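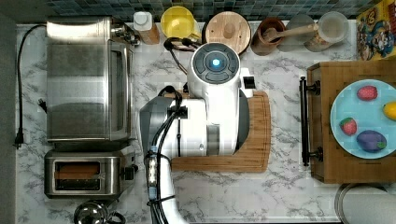 검색어를 입력하세요 검색 인기 검색어 전체보기

설거지부터 물어봤다. 만나자마자 인사도 제대로 안 하고 "그래서 설거지는 언제 해 주나요?" 했더니 우치다 소타(Sota Uchida) 씨가 웃으면서 커피부터 한 잔 하자고 했다. 아마 이 질문을 백 번은 들었을 것이다. 그래도 어쩌겠나, 나는 그게 제일 궁금한데! 우리 집 싱크대에는 이 글을 쓰는 지금도 어제 저녁 냄비가 그대로 들어앉아 있다.

우치다 씨는 울티코(Ultico)의 바브리지(Barbridge) 작업실에서 로봇 팔에게 부엌일을 가르친다. 부엌일 쪽 프로젝트 이름이 피두부라(Fiduvura)인데, 무슨 뜻이냐고 했더니 본인도 모른다고 한다. 입사했을 때 벌써 그 이름이었단다. 전에는 기노시타(Kinoshita)라는 생활용품 유통 회사의 물류 매장에서 선반 정리하는 기계를 맡았다. 그러니까 집안일과 가게 일을 둘 다 겪어 본 사람이고, 내가 꼭 이분을 만나고 싶었던 것도 그래서다.

작업실이라고 해서 나는 하얀 벽에 모니터만 줄줄이 있는 곳을 상상했다. 그런데 조리대가 있고, 파란색과 회색이 섞인 모자이크 타일 벽이 있고, 토스터에는 식빵이 꽂혀 있다. 벽 쪽으로는 노란 머그잔이며 나무 숟가락 꽂힌 갈색 항아리며 만화 그림 그려진 시리얼 상자까지 줄지어 있어서, 친구네 집에 놀러 온 기분이 살짝 들었다(친구네 집에는 조리대 한가운데 흰 로봇 팔이 없지만). 접시에는 딸기하고 가지, 레몬이 있었다. 가지랑 딸기를 같은 접시에 두는 집이 있나 싶어서 물어봤다.

"아, 그건 일부러예요. 딸기는 세게 잡으면 안 되고, 가지는 미끄럽고, 레몬은 굴러가요. 성격이 다 달라요. 처음에는 블록만 가지고 연습했는데 블록만 잘 잡는 로봇이 되더라고요. 블록은 물러지지도 않고 꼭지도 없잖아요."

꼭지 얘기가 재미있었다. 사람은 딸기 꼭지를 보면 아무 생각 없이 거기를 피해서 잡거나 거꾸로 꼭지를 집는다. 기계는 그걸 하나하나 봐야 한다. 내가 "그럼 꼭지도 떼 주나요?" 했더니 우치다 씨가 고개를 저었다. 꼭지 떼기는 내년 계획에도 없단다.

"접시에서 도마로 옮기는 건 꽤 합니다. 도마 위에서 뭘 하느냐, 거기부터 어려워져요. 칼은 아직 안 쥐여 줍니다. 안전 문제도 있고, 칼질이라는 게 한 손으로 하는 일이 아니잖아요. 잡아 주는 손이 반은 하거든요. 팔 하나로 양파를 썬다고 생각해 보세요."

그날 저녁에 집에 가서 진짜로 해 봤다. 왼손을 등 뒤로 돌리고 양파를 썰어 보려고 했는데 양파가 냉장고 밑으로 들어갔다. 우치다 씨 말이 맞다.

그러면 지금 뭘 할 수 있는지 좀 구체적으로 얘기해 달라고 졸랐다. 우치다 씨가 노트를 펼쳤다. 컴퓨터에 다 있을 텐데 손으로 또 적는 게 습관이라고 한다. 토스트를 꺼내 접시에 올리는 작업을 이번 달에 930번 시켰고, 그중에 198번을 실패했다고 했다. 나는 그 정도면 괜찮은 거 아니냐고 했는데 표정이 영 아니었다.

"집에서 아침마다 토스트를 드신다고 해 보세요. 한 주에 한 번은 빵이 바닥에 떨어지는 거예요. 그러면 한 달도 안 돼서 창고에 넣으시겠죠. 저라도 그래요."

음, 그렇게 들으니까 또 그렇다. 왜 실패하는지도 물었다. 대부분은 식빵 탓이라고 한다. 덜 구워지면 휘고, 바싹 구워지면 모서리가 부서지고, 얇은 빵은 슬롯 안에서 기울어 있다. 나는 레버를 누르는 게 어려울 줄 알았는데 레버는 쉬운 편이란다. 늘 같은 자리에 있고 같은 방향으로만 움직이니까.

"제가 제일 좋아하는 가전이 토스터예요. 정직하거든요. 오븐 문은 좀 싫어합니다. 문을 열면 문이 제 앞으로 오잖아요. 팔이 문을 잡은 채로 비켜서야 하는데 사람은 허리를 빼면 그만이지만 이 친구는 허리가 없어요."

이 친구라고 부르시네요, 했더니 귀가 빨개졌다. 이름은 따로 없다고 했다. 물건에 이름을 붙이기 시작하면 부품을 갈 때 마음이 안 좋아서 다들 안 붙인단다. 그래도 이 친구라고는 부르는 모양이다.

걸리는 시간도 궁금했다. 나는 성격이 급해서 아무리 잘해도 느리면 못 본다. 식탁 치우기를 예로 들어 달라고 했더니, 컵하고 접시 몇 개를 싱크대 옆으로 옮기는 데 20분이 걸린다고 했다. 20분! 내가 하면 노래 한 곡도 안 끝난다. 그런데 우치다 씨는 이 부분에서는 별로 기가 죽지 않았다.

"저는 느린 건 괜찮다고 봐요. 세탁기도 사람보다 느려요. 손빨래로 티셔츠 한 장 빠는 게 더 빠르죠. 그래도 아무도 불평 안 하잖아요, 그동안 딴 일을 하니까. 문제는 옆에서 지켜봐야 한다는 거예요. 지켜보는 20분은 진짜 긴 20분입니다."

지금은 지켜봐야 하느냐고 물었다. 그렇다고 한다. 작업실 규칙으로 팔이 움직일 때는 사람이 2명 붙는다. 하나는 기록하고 하나는 정지 버튼 옆에 있다. 집안일을 덜자고 만드는 기계인데 사람이 둘이나 붙는다고 내가 깔깔 웃었더니 우치다 씨도 같이 웃었다. 친척들도 명절마다 똑같은 데서 웃는다고 한다.

여기서 가게 일 얘기로 넘어갔다. 나는 당연히 가게가 집보다 어려울 줄 알았다. 물건도 훨씬 많고 사람도 다니니까. 그런데 기노시타에 있을 때가 훨씬 수월했다는 것이다.

"매장 선반은 자리가 정해져 있어요. 세제는 세제 칸에 있고, 상자는 다 같은 방향을 보고 있고, 바닥도 평평하죠. 밤에 손님이 나가고 나면 더 좋고요. 집은 어제 있던 머그잔이 오늘은 세탁기 위에 있어요. 왜 거기 있는지 저한테 묻지 마세요, 저희 집 얘기니까."

그럼 매장에서는 기계가 사람 일을 다 했느냐, 그건 또 아니었다고 한다. 상자를 옮기고 빈칸을 찾아내는 건 잘했다. 그런데 손님이 샴푸를 집었다가 과자 칸에 놓고 간 것, 이게 골치였다. 기계는 과자 칸에 과자 아닌 게 있다는 건 안다. 거기까지는 안다. 그런데 그걸 빼려면 과자 봉지 사이로 손을 넣어야 하고, 봉지는 바스락거리면서 모양이 계속 바뀐다. 결국 그런 건 목록으로 뽑아서 아침에 직원에게 넘겼다.

"직원분들이 그 목록을 좋아하셨어요. 저는 로봇이 직접 못 치운 게 부끄러웠는데, 현장에서는 어디 있는지만 알려 줘도 일이 반으로 준다고 하시더라고요. 그때 좀 배웠죠. 제가 하고 싶은 일이랑 그분들이 덜고 싶은 일이 달랐던 거예요."

나는 이 대목이 제일 마음에 남았다. 나만 해도 그렇다. 로봇이 생기면 설거지를 시키겠다고 입버릇처럼 말하는데, 가만히 생각해 보면 그릇 닦는 건 그렇게 싫지 않다(따뜻한 물에 손 담그고 라디오 듣는 거 좋아한다). 싫은 건 마른 그릇을 제자리에 넣는 일이다. 우리 집 반찬통 뚜껑은 대체 왜 하나도 안 맞는 걸까? 이 얘기를 했더니 우치다 씨가 갑자기 의자를 당겨 앉았다.

"뚜껑! 뚜껑 진짜 어렵습니다. 그냥 얹는 나무 뚜껑은 괜찮아요. 위에 손잡이가 달려 있으면 더 좋고요. 딸깍 잠기는 밀폐 용기는 네 면을 따로 눌러야 되잖아요. 누르는 동안 통이 밀려요. 돌려서 닫는 뚜껑은 첫 바퀴에 비뚤게 물리면 끝이고요. 그건 사람도 그러죠, 사람은 손끝으로 알고 다시 돌리는데."

손끝으로 안다는 게 뭘까. 우치다 씨는 한참 설명하려다가 그냥 책상 위에 있던 물병을 나한테 주면서 눈 감고 닫아 보라고 했다. 닫았다. 너무 쉽게 닫혀서 민망했다. 지금 손에서 무슨 일이 있었는지 말로 해 보라는데, 한마디도 못 하겠는 거다. 돌렸어요, 그랬다. 그게 저희 문제예요, 하고 우치다 씨가 물병을 도로 가져갔다.

가르치는 방식도 물어봤다. 요즘은 사람이 팔을 조종해서 같은 일을 여러 번 해 보이고, 그 기록으로 학습을 시킨다고 한다. 그러다 보니 가르친 사람 버릇이 묻어 나온다. 왼손잡이 동료가 보여 준 작업만 모아서 돌렸더니 팔이 컵 손잡이를 자꾸 왼쪽으로 돌려놓더란다. 우치다 씨 본인 버릇은 물건을 내려놓고 한 번 톡 건드리는 것이다. 그것도 그대로 배웠다고 한다.

"제가 그러는 줄 몰랐어요. 팔이 딸기를 내려놓고 톡 치는 걸 보고 누가 저렇게 가르쳤냐고 제가 화를 냈거든요. 옆에서 아무 말도 안 하고 저를 쳐다보더라고요."

걱정되는 건 없느냐고도 물었다. 나는 아이가 있는 집에 저런 게 들어오면 좀 무서울 것 같다고 솔직하게 말했다. 우치다 씨는 무서워하는 게 맞다고, 무게가 있는 것이 움직이는 거니까 조심하는 편이 낫다고 했다. 본인도 아이들 있는 시간에 혼자 돌아가는 팔은 아직 반대라고 한다. 회사에서 그렇게 말해도 되느냐고 했더니 회의 때마다 그 얘기만 한단다.

물도 문제다. 설거지가 멀었다는 얘기가 결국 여기서 나왔다. 젖은 그릇은 미끄럽고, 거품이 덮이면 어디까지가 그릇인지 카메라로 보기 어렵고, 기름이 남았는지는 만져 봐야 안다. 식기세척기에 넣는 건 어떠냐고 하니까 그쪽은 희망이 있다고 했다. 다만 칸마다 간격이 다르고 집집마다 넣는 순서가 달라서 그걸로 싸움이 난다고.

"넣는 방법은 가족끼리도 합의가 안 되잖아요. 제가 누구 방식을 가르쳐야 합니까?"

우리 집은 내 방식이 맞다고 대답해 드렸다.

마지막에 다시 물었다. 그래서 언제요? 우치다 씨는 연도를 말하지 않았다. 예전에 어디서 연도를 한 번 말했다가 해마다 그 날짜로 놀림을 받는다고 했다. 대신 순서는 말해 줄 수 있다고 했다. 가게 뒤편 창고와 선반이 먼저고, 그다음이 급식실처럼 그릇이 다 똑같은 곳, 집은 한참 뒤. 집에서도 제일 먼저 쓸 만해질 일은 밤에 조리대 위 물건을 한쪽으로 모아 두는 정도일 거라고 한다. 모아 두기만 하고 정리는 안 해 준다. 나는 그것만 해도 살 것 같은데, 우치다 씨 어머니는 그걸 왜 돈 주고 사느냐고 하셨단다.

인터뷰가 끝나고 점심을 먹으러 나가는데, 우치다 씨가 우리가 마신 커피잔을 손수 닦아서 엎어 놓았다. 엎어 놓고 톡, 한 번 건드렸다. 내가 봤다고 하니까 못 본 걸로 해 달라고 했는데 그냥 쓴다.

다음 인터뷰는 7월에 올릴 예정이고, 빨래 개는 기계를 써 본 분을 찾고 있다. 수건만 개 봤어도 괜찮으니 댓글 남겨 주시면 정말 감사하겠습니다!

이 사이트는 더 나은 이용 환경을 위해 쿠키를 사용합니다. 계속 이용하시면 쿠키 사용에 동의하신 것으로 간주됩니다. 동의 설정 변경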